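3.2 Berth occupancy and waiting time at the Geddale approach

The model in Section 3.1 treats the approach channel as a single server with a variable service time. Before it could be applied to Geddale, two matters had to be settled: how long a vessel holds the channel, and what counts as waiting. Port records are not consistent on either point. The harbour log gives the time at which the pilot boards and the time at which the first line is made fast, but it does not give the time at which the vessel clears the outer buoy. We therefore took channel occupancy to begin at pilot boarding and to end when the vessel passes the inner turning basin, the second of these times being read from position reports.

Waiting was defined as the interval between arrival at the anchorage and pilot boarding, less any period during which the master had declared the vessel not ready. Periods of this last kind are entered by hand in the log and are sometimes missing. Where a gap was suspected, the record was kept and marked, and the analysis was run both with and without the marked records. The two sets of results differ only in the tail of the distribution, and the figures below are drawn from the full set.

The observation period covers 52 weeks. Ferries were left out, as they hold pilotage exemptions and do not join the queue in the ordinary sense. They do, however, take up the channel, and their timetabled crossings were entered in the model as fixed closures. Dredging was handled in the same way. The channel was closed to deep-draught traffic for 11 nights in October while the bend was being cleared, and vessels arriving on those nights waited for a reason which has nothing to do with the demand on the berths. Their waiting times were removed from the fit but kept in the queue, so that vessels behind them were treated correctly.

The handling stage follows the channel stage and is more difficult to describe. A berth is released when the last line is let go, and the length of stay depends on the cargo, the number of cranes assigned and the state of the yard. Lashing and unlashing of deck containers takes up a share of the stay that is seldom recorded separately. For the container berth we split the stay into three parts: preparation, crane work and clearance. For the bulk berth only the total was available.
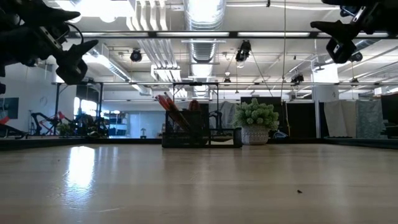

Figure 4. Tabletop work area with two black grippers, fixed view.

Preparation times at the container berth follow a log-normal distribution closely enough for the present purpose. Crane work is better described by a gamma distribution whose mean depends on the number of moves. Clearance is short and nearly constant, except where the vessel must wait for the tide before sailing. Such cases were identified by comparing the draught on departure with the predicted height of tide at the bar - a rough test, but one that picked out the same vessels as the pilots' own notes in almost every instance where such notes existed.

Arrivals were first taken to be random. The assumption holds well for the bulk trade, in which vessels are chartered singly and arrive when the weather and the previous port allow. It does not hold for the feeder services. The Dornari service runs to a weekly window and its vessels tend to arrive early in it, slowing down only when told that the berth is taken. The Shezi service has no fixed window, but two of its vessels are often close together after leaving a shared transhipment port. A pure random process gives too few of these paired arrivals and so understates the longest waits. We replaced it by a scheduled process with a random offset for the Dornari service and by a clustered process for the Shezi service, and retained the random process for everything else.

Priority rules were taken from the port's published notices. In outline, a vessel restricted by the tide goes ahead of one which is not, and outbound traffic goes ahead of inbound traffic when both are ready. The notices leave some room for judgement. The log shows that the duty officer will hold an outbound vessel for a short time if an inbound one is already at the buoy, and a model that applies the written rule strictly produces more reversals of order than were observed. A small holding allowance was added to deal with this. Its value was chosen by matching the order of movements in the first half of the record and was then left unchanged for the second half.

Wind limits were applied by vessel class. The high-sided car carriers are the most affected, and for these the channel was taken as closed whenever the mean wind at the pier head exceeded the limit in force. Gusts were not considered. The anemometer was moved to a new mast during the year, and readings taken before and after the move were brought to a common height by the usual power law.

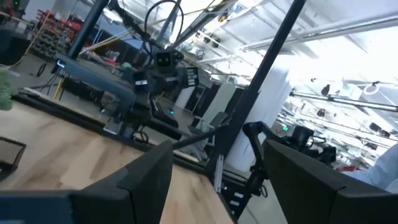 Figure 5. Gripper fingers over the tabletop, with a second arm beyond, close view.

The fitted model was compared with the record on three measures: mean wait, share of vessels entering without a wait, and length of the queue at high water. Agreement is good on the first and the second. On the third, the model gives a queue that clears slightly too quickly after high water, and the error is greatest on spring tides. We attribute this to tug availability, which is not included. The port keeps 2 tugs on station, and a large vessel may need both, so that a second arrival must wait for them even when the channel is free. Tug orders are held by the operator and could not be obtained for the full period.

The same procedure was tried on the smaller port of Tuseck, with the parameters refitted and the structure left as it was. Traffic there is light and the wait is governed almost wholly by the tide. The clustered arrival process had no measurable effect and was dropped. Results for both ports are given in Section 4, together with the sensitivity of the mean wait to the length of the ferry closures.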